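Come and help us furnish eleven flats - paid room-setters wanted, plus a call for people who'll try the furniture out
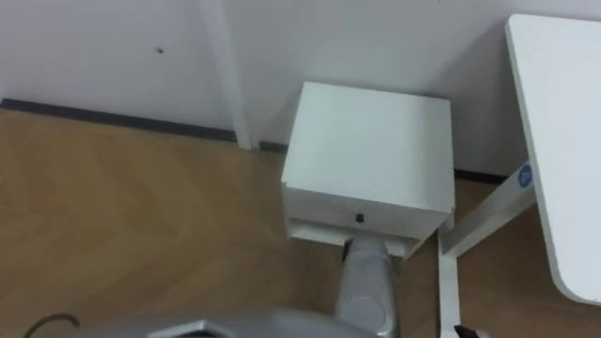 The small white drawer cabinet with the black knob, by the corner in the sample room.

Hello! I'm Tihomir Kneževič and I look after the sample room at Nedel, where we put together furniture for short-let flats, student rooms and the occasional very small office. I'm looking for two sorts of people this time. One is a proper paid job, part time, for somebody who likes setting rooms up and getting them right. The other is a shorter thing, a call for anyone who'd be happy to come in for a morning or an afternoon and use our drawers, tables and cupboards the way they would at home, and then tell me what annoyed them. You can go for either. You can't do both, sorry, as I need the people trying things out to come to them fresh.

A bit about what we do

Nedel doesn't make furniture from scratch. We buy plain pieces, mostly white, change the bits that people touch (knobs, runners, feet, hinges) and then put them into rooms as a set. Our biggest customer is Matić, who let out furnished flats, and they've asked us to do a whole building before the end of December. Eleven flats, none of them large, and every one a slightly different shape because the building was chopped up years ago by somebody with no love of right angles.

So I spend a lot of my time thinking about corners. If you've ever tried to find a home for a chest of drawers in a room where the wall suddenly steps back, you'll know what I mean! The sample room has an outside corner in it and I've grown rather fond of it, as it shows up trouble straight away. Put a cabinet too near and people clip it with a hip on the way past. Put it too far out and you've lost the bit of floor you were trying to save.

The cabinet in the picture belongs to a range we call Flerkix. It's small, it has the one drawer low down with a round black knob in the middle, and it stands on a white base. I like it a lot. My colleagues are split. The arguments so far have been about the knob (too small? too low? fine?) and about what the flat top is for, as one lot see a bedside table and the other lot see somewhere to dump post. I'd love to hear from people who haven't sat through those meetings.

PART ONE - THE JOB

Room-setter, part time, 20 hours a week to begin with

What you'd be doing

Mostly you'd be setting up rooms in the sample space and then doing the same again in the Matić flats once we've agreed on a layout. That means moving furniture (with another person and a trolley when it's heavy), levelling it, fitting knobs and feet, checking that every drawer opens all the way without hitting anything, and writing down what you did so that the next person can copy it. The writing down matters a great deal to me. I've worked with wonderful fitters whose notes said "as before", and I've spent whole afternoons trying to work out before what.

You'd also look after the floors. Ours is a light brown wooden one with a herringbone pattern, and I'd like it to stay nice. Felt pads go on everything, we lift and don't drag, and outdoor shoes stay by the door.

Some of the week is dull. There's unpacking, flattening cardboard, sorting screws into the right tubs and hoovering up polystyrene. I do my share of it and so would you.

There's a fair amount of measuring as well. We keep a long list of every piece and how much room it needs in front of it, and the list has 1273 lines in it at the moment, a good few of them wrong. Putting it straight would be part of your job in the quieter weeks. If that sounds like torture then it's probably not the job for you, but some people really do enjoy it (I'm one!).

What I'm after

You don't need to have worked in furniture. The last person I took on came from a school kitchen and was brilliant at it. I would like you to

- be comfortable with a screwdriver, a spirit level and a tape measure
- be able to lift and carry safely, kneel down and get back up again a lot
- write clear notes in English, by hand or on a tablet, I don't mind which
- be polite in other people's buildings, including when the lift is broken
- own up quickly when something gets scratched

A driving licence would be handy but I can manage without. If you've fitted drawer runners before, say so in your first line and I'll be very pleased indeed.

If kneeling and lifting are a problem for you but the list and the layouts sound like your sort of thing, please write to me anyway. I might be able to split the job in two.

Hours and money

We start at 8.30 in the morning and finish at 1.30, four mornings a week, and we settle between us which four. During the fitting at the Matić building there will be some longer days, which I'll tell you about well ahead and which are paid on top. The job runs for six months to start with. I'm hoping it'll carry on after that and I've asked for the money, but I haven't got a yes yet and I'd sooner you knew.

Pay is on our grade two scale, and I'll send you the current rates with the application form so you can see them before you fill anything in. You get paid holiday, work trousers with knee pads, safety shoes and a locker. There's a kitchen with a decent kettle and a truly terrible toaster.

How to apply for the job

Write to the Nedel office and put reference 3586 at the top. Please send me a page about yourself (one is plenty) with the names of two people I can ring. I don't need a photo or your date of birth.

On that page, please also tell me about one room you've set up or rearranged. It can be your own bedroom, your gran's hallway, a stockroom, anything you like. Tell me what was in the way and where you put it. I read these bits first and they're my favourite part of the whole business.

If I think we'd get on, I'll ask you in for a morning. We'll have a chat and then you'll set up a small corner with me, a cabinet and a table, from a drawing. It's paid at the normal hourly rate whether or not you get the job. Bring clean indoor shoes.

PART TWO - THE CALL FOR PEOPLE TO TRY THINGS OUT

I need people of all shapes, heights and ages (18 and over) to spend two and a half hours in the sample room using the furniture. You get a voucher for 150 at the Brenex home store, in whatever they sell, and a sandwich lunch if you're on the late morning slot.

What happens

You arrive, you have a cup of something, and I show you where the loo is. Then I give you a bag of everyday bits and ask you to put them away as if you'd just moved in. Socks, chargers, a hairbrush, letters, that sort of thing. After that you take them all out again and I ask you how it went. Then we move the furniture and do it a second time. There's a sitting-down part at the table too, where you eat a biscuit, write a shopping list and tell me whether your knees or feet met anything they shouldn't have.

I'm especially keen to hear about low drawers. The Flerkix one is near the floor, and what's easy for me may be a real nuisance for you. So if you've got a bad back, stiff hands, a baby on your hip or you're very tall, I want you! Wheelchair users are very welcome and the way in is level. If you wear long nails, likewise, because a small round knob is a different thing altogether with long nails.

You can't do it wrong. If you put the socks on top of the cabinet and leave the drawer empty, I'll write that down and thank you for it.

Who I can't take

- anybody who works for Nedel, Matić or Brenex, or lives with somebody who does
- anybody who came to our wardrobe sessions last time round
- dogs, apart from assistance dogs (I did ask)

What I keep

My notes have a number on them and no name. Your height and which hand you use go down, and whatever you tell me about the furniture. The form with your name is kept apart and I get rid of it once your voucher has gone out. You can stop whenever you like and you'll still get the voucher.

How to put your name down

Write to the same office with reference 3000 at the top. Tell me your height, whether mornings or afternoons suit you better, and anything that would make the visit easier, such as a higher chair, a quieter slot or a friend coming with you. Slots start at 9.15, 11.45 and 2.30. I answer everybody, though it can take me a week, and if you've heard nothing by then do give me a nudge.

A few things people have asked me already

Yes, you can come with your partner, but I'll put you in separate slots, as couples tend to settle every question between them before I've got my pen out.

Yes, there's parking, though it's tight. The bus stops at the end of the road.

No, you can't buy the sample pieces. We use them until they're worn out and then take the good parts off. Once the Matić flats are done we may have some spare cabinets to sell, and I'll put up a notice by the front door if so.

And for the job, yes, I'm happy to hear from people who've been out of work for a while, people who've retired and got bored, and people who only want mornings because of school runs. The 1.30 finish was my idea and it's for exactly that.

Tihomir Kneževič
Sample room, Nedel
Job: reference 3586. Trying things out: reference 3000.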